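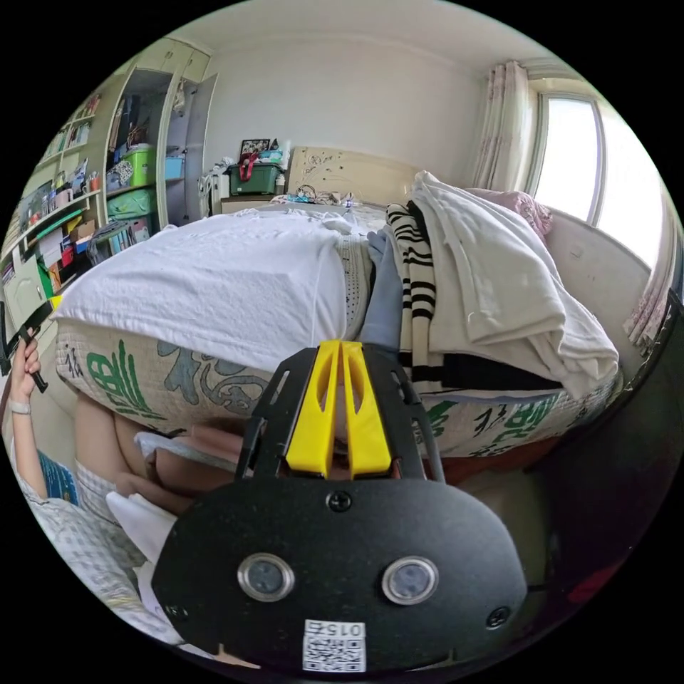 *Gripper fingers closed, folded quilt still on the bed.*

## Laundry folding: tips for recording at home

Notes for anyone recording folding examples for the Gululora set. Dzifa Kwofie keeps the list, so send her corrections.

- Move the quilt to one side before you start on shirts. A shirt needs room for both sleeves.
- Open the curtains. Daylight from a window beats a ceiling lamp — but don't point the gripper straight at the glass.
- Wipe both pairs of fingers with a dry cloth. Lint makes thin cotton slip.
- Start each example with the fingers open and end it with them open.

### Shirts

Lay the shirt flat, collar away from you, and smooth it from the middle out. Pinch the cloth itself, never a button.

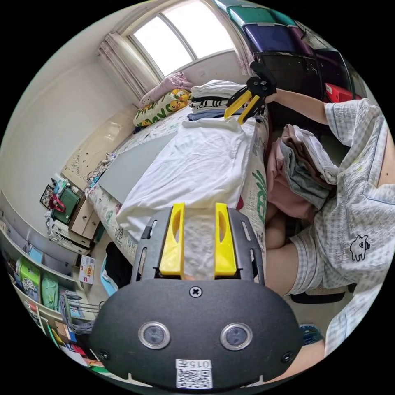 Fold one side in, then the other, then bring the hem up to the collar. Go at half your normal speed. If you drop a corner, pick it up and carry on — the system needs to learn that part too. Throw out a take only if you had to put a gripper down.

We ask for 200 shirt folds per home and 70 of anything striped. Stop after 5 bad takes in a row and have some tea.

Towels are on the Barker page. Fitted sheets can wait.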